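3. Gathering the Demonstrations

3.1 Home recordings

Garment handling examples were recorded in occupied homes using hand-held grippers fitted with a camera. 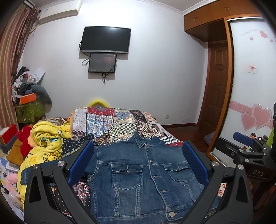

Figure 2. View from a hand-held gripper during a jacket task in a bedroom. The denim jacket lies flat on a patchwork quilt between the two blue grip pads. A second gripper is visible at right.

3.2 Procedure

Each contributor received two grippers and a short written guide prepared by Deirdre Daly. Rooms were to be left as they were normally kept. Bedding, toys and stored clothing near the work area were not removed, and contributors chose the surface on which they worked.

A session consisted of 3 garments handled in any order. Recordings in which a garment left the camera view for more than 2 seconds were returned to the contributor - in most cases these were repeated the same week.

3.3 Screening and labels

The Hukanine set holds 2,000 demonstrations, of which 600 involve jackets or other garments with a front closure. Cillian Mulcahy and Teresa Mac Suibhne labeled the start and end of every grasp separately. Differences were settled by a third reader before training began in December.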